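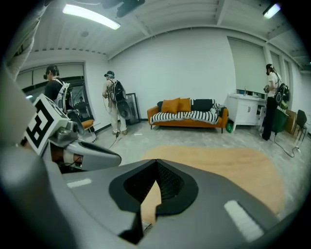 **Setenholm, 휴대형 그리퍼 시연 데이터 기반 양손 조작 학습 기법 ‘Motham’ 결과 발표**

2021년 8월 23일 – 로봇 조작 연구기관 Setenholm은 사람이 손에 쥐고 사용하는 그리퍼로 수집한 시연만을 이용해 가정환경 양손 조작 정책을 학습하는 기법 Motham의 평가 결과를 공개했다. 학습 과정에는 원격조종 로봇의 궤적이 포함되지 않았다.

Motham은 손목 시점 영상과 그리퍼의 6자유도 자세, 손가락 개폐 폭을 동기화하여 입력으로 사용한다. 양손의 상대 자세는 그리퍼에 부착한 정사각형 기준 마커와 착용형 헤드셋의 추적값을 결합해 추정한다. 마커가 가려진 구간에서는 헤드셋 좌표계를 기준으로 자세를 보간하며, 보간 구간의 길이가 허용치를 넘는 시연은 학습에서 제외한다.

데이터 수집은 거실 형태로 꾸민 실내 공간에서 진행되었다. 작업자는 헤드셋과 배낭형 장비를 착용하고, 같은 공간에서 여러 명이 각자의 과제를 수행한다. 소파와 수납장 등 가구를 갖춘 환경을 사용한 것은 배경에 다른 사람이 함께 잡히는 조건을 학습 분포에 포함하기 위해서다. 기존 단일 작업자 방식의 데이터로 학습한 정책은 배경에서 사람이 이동할 때 파지 시점 예측이 지연되는 경향을 보였다.

최종 데이터셋은 시연 3,694건으로 구성된다. 자세 추정 오차와 영상 동기 오차를 기준으로 한 자동 검수에서 589건이 제외되었으며, 위 수치는 제외 후의 값이다. 과제는 서랍 여닫기, 쿠션 정리, 담요 접기, 소형 용기 옮기기, 문 여닫기, 바닥 물체 수거의 6종이다.

평가는 수집 공간과 배치가 다른 Buvgate 시험실에서 양팔 로봇으로 실시했다. 정책별 시행 횟수는 200회이며, 초기 물체 배치는 모든 정책에 동일하게 적용했다. Motham으로 학습한 정책은 200회 중 151회 과제를 완료했고, 단일 작업자 데이터만으로 학습한 비교 정책은 118회를 완료했다. 두 정책의 신경망 구조와 학습 시연 수는 같다.

과제별로는 서랍 여닫기와 소형 용기 옮기기에서 차이가 컸다. 담요 접기에서는 두 정책 간 유의한 차이가 확인되지 않았다. 연구진은 직물의 변형 상태가 손목 시점 영상만으로 충분히 관측되지 않는 점을 주된 원인으로 보고 있다.

연구책임자 Zinash Nigatu는 “사람이 오가는 공간의 시연을 그대로 사용하더라도 자세 정합 오차를 일정 범위 안에서 관리하면 정책 성능이 유지된다는 점을 확인했다”며 “정합 실패 구간을 걸러내는 기준이 결과에 미치는 영향은 네트워크 크기의 영향보다 컸다”고 밝혔다.

자세 추정 부문을 담당한 Rodica Toma는 “양손이 서로를 가리는 동작에서는 마커 관측이 끊기는 빈도가 높다”며 “현재의 보간 방식은 짧은 가림에만 유효하고, 긴 가림은 별도의 관성 측정값이 필요하다”고 설명했다.

이번 결과에는 몇 가지 제한이 있다. 평가에 사용한 로봇은 한 기종이며, 손가락 형상은 수집용 그리퍼와 동일하게 제작했다. 조명 조건의 변화는 별도 변수로 통제하지 않았다.

Setenholm은 지난 5월 예비 실험을 마친 뒤 자세 정합 도구를 협력사 Semeniuk과 공동으로 개선해 왔다. 정합 도구의 소스 코드와 검수 기준 문서는 연구 목적에 한해 제공되며, 시연 영상은 작업자의 얼굴 비식별 처리가 완료된 뒤 순차적으로 공개된다. 후속 연구에서는 관성 센서를 추가한 그리퍼를 이용해 직물 조작 과제를 다시 평가할 예정이다.

**문의**
Setenholm 연구홍보 담당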